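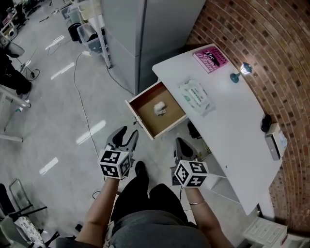
The hand-held grippers in use at the drawer desk, with the marker cubes fitted.

Deltent Trial: Progress Report to the Killar Fund
12/02/2021

Thank you, first of all, for your patience with us over the winter, and for agreeing to take this report a little later than the grant letter asked for. We have had a busy stretch and there is a good deal to tell you, most of it pleasant. I have tried to keep to the headings you gave us, though you will find I have wandered off them once or twice.

What we set out to do

You will remember that the grant was to let us try out the Deltent hand-held gripper kit properly, in a working room and over several months, before you decide whether to put it on the list of equipment that your smaller workshops can borrow. The kit is sold by Kultier as a way of recording everyday handling jobs so that a robot arm can later be taught from the recordings. A person holds a gripper in each hand and does the job with them, opening drawers, picking things up, putting them down again. The patterned cubes on the grippers let the software work out where each hand was and which way it was turned.

Your own question, as I understood it from our first conversation, was a plain one: could a workshop with no robotics person on the staff take this kit out of its case and get something useful from it? I have kept that question pinned above my desk and I have tried to answer it all the way through.

Where we have got to

We are pleased to say that the recording side of the work is ahead of where we hoped to be. The plan asked for 300 usable recordings by this point and we have 570, spread over 10 different jobs. I should explain that "usable" is our own word and we have been fairly strict about it. A recording only counts if both grippers were followed by the software from beginning to end and if the job was finished without anybody having to put a gripper down halfway.

The jobs are all small, ordinary ones of the sort you would do at a desk or a bench without thinking. The drawer work has turned into the backbone of the whole thing. We began with opening and closing and then moved on to taking something out, putting something in, and tidying the desktop into the drawer. We lean on soft and awkward things as well as neat ones, a packet of wipes or a bit of crumpled paper being a far better test of a gripper than a wooden block. The book jobs came later and have been slower going, as a book lying flat gives the fingers very little to get hold of.

The kit itself

I will give you the good points first, as there are plenty of them, and I would not like them to be lost behind my grumbles.

The curved fingers are very good. They have a bit of give in them and they will close around most things you would find in an office, and they have not marked anything we have picked up. New people take to them quickly too. We had allowed a whole morning for each person to learn, and most were making usable recordings well before the tea break (one of our newer colleagues was opening drawers with them faster than I can after three months, which I have decided to take in good part).

The marker cubes do their job well in good light. They clip on firmly and we have only had one come loose. The carrying case is sensible, the chargers are clearly labelled, and the printed setting-up guide is short and written by somebody who has evidently had to explain it out loud to a beginner. Please do pass that on to Kultier if you are speaking to them.

Now for the grumbles. The grippers are heavier than they look in the brochure. For a single job you hardly notice, but after a long run of them your forearms certainly do, and we now swap people over far more often than the guide suggests. A wrist strap or some sort of rest would be a real kindness. I have written to Kultier about it and had a friendly answer, though without any promise attached.

Strong light gives the software trouble. Our room has a shiny floor and a row of ceiling lights, and in the first weeks we lost a fair number of recordings when a cube caught the glare at the wrong angle. Moving the desk and turning it a little made a great difference. We keep the small lamp on the desk for some recordings on purpose, so that we have a mixture, but I would warn any workshop with big windows to expect a few frustrating days at the start.

The last point is the software's habit of saving everything under a long string of numbers. We lost the better part of a week in November to sorting out which recording was which. We now keep a paper log next to the desk and write each one down as it is made. It is old-fashioned but it works, and I would suggest a log sheet be tucked into the case of any kit you lend out.

The room

You kindly asked whether the space was suitable, and I can say that it is, with some give and take. We share it with other work and there are always chairs, shelves and storage bins close by. To begin with I worried about this and wanted everything cleared back to the walls. I have since changed my mind. The people who will borrow this kit from you will be working in rooms like ours, and recordings made in a perfectly bare room would tell you rather little. We do take care over cables on the floor, and I have asked that the walking route be checked before each session, as a person watching their own hands is not watching their feet.

Training a robot from the recordings

This is where we are behind, and I would sooner say so clearly. The plan was for our partners at Đoàn to have taken the first batch, trained an arm on it and sent us their findings by now. They have the recordings safely and have told us the files open as they should, but their own arm was out of action for longer than expected and the training has only just begun. I therefore cannot tell you yet how well a robot copes with our drawer after learning from us, and I would ask you not to read anything into the number of recordings until that work is done. I have had 2 calls with them since the new year and I am satisfied that they are giving it proper attention.

In the meantime we have gone back through the older recordings ourselves, watching a sample from each job and throwing out any where the hands were hurried or the movement was clumsy. It is slow work, and a bit humbling when the clumsy hands are your own, but the set is better for it.

Money

Spending is within the budget you approved. The kit was bought at the quoted price, and the largest cost since has been people's time, as we expected. We have spent a little more than planned on spare marker cubes and a little less on furniture, having found that the desk and drawer units we already owned would do perfectly well. I would like your agreement to move what is left of the furniture line across to staff time, so that the checking described above can be finished properly. A revised sheet is attached to the covering email.

What comes next

Over the coming months we would like to finish checking the recordings, add more of the book jobs, and bring in a few people who have never seen the kit before. I am especially keen on that last one. We have all become rather used to it, and a person who picks it up cold with only the guide for company will tell us more about lending it out than I can.

If you wanted a view from me today, I would say the kit is good enough to lend, provided it goes out with a log sheet, a spare set of cubes and a page of advice about lighting. I would hold off buying several until we have heard from Đoàn.

You would be very welcome to visit and have a go yourselves. It is much easier to understand with the grippers in your hands, and we can always find you a cup of tea and a drawer to open.

With warm thanks from all of us on the Deltent trial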